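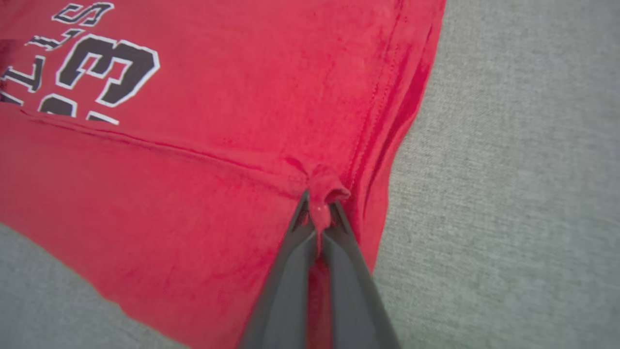 I'd been meaning to talk to Jeanine Van Acker since May, when she told me over a very bad coffee that she'd nearly lost her shop over an unpaid invoice. She runs Clolletach, a small stationery and gift business, and these days she pays a finance firm to lend against her invoices. I wanted to know whether she'd do it again.

"Oh, in a heartbeat," she says. "But I'd read the contract first!"

The trouble began with one big customer who went from paying in 40 days to paying whenever they felt like it. She had wages to find and 2912 euros in the account. Her bank offered an overdraft, and asked for her house as security.

"I rang my bookkeeper and I was nearly in tears," she says. "Femke just said, how much are you owed? And I said, well, loads. And she said, then borrow against that."
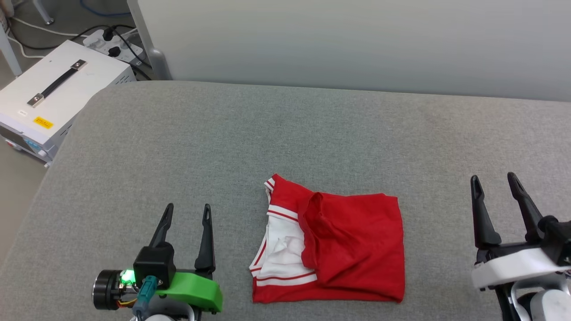 So she did. She went with Iretti, who advance most of an invoice within two days and hand over the rest, less their fee, when the customer pays up. I asked what it costs her and she pulled a face (I know that face, I've made it at my own statements).

"The first quarter was 1026 euros. I'd had 600 in my head. There was a minimum monthly fee and I'd gone straight past it, it was on page two, plain as day."

Femke Cuypers, the bookkeeper, was more relaxed when I phoned her. "It's dear money if you use it for everything," she told me. "Jeanine puts the slow payers through and leaves the rest alone. I've got clients who put every single invoice through and then wonder where the margin went."

I also asked about the bit that would worry me – what happens if the customer never pays? Jeanine's deal is with recourse, so after a set time she has to give the advance back. It's happened once, on a small order, and she'd kept enough aside to cover it.

"You can pay extra so that it's their problem," she says. "I got a quote. I went and had a lie down."

She's had one customer ask if she was in difficulty when the payment details changed on her invoices. She now rings people beforehand. Her contract comes up for renewal soon and she wants that minimum fee gone, or at least halved, and she's getting a price from Govness as well.

2014-03-03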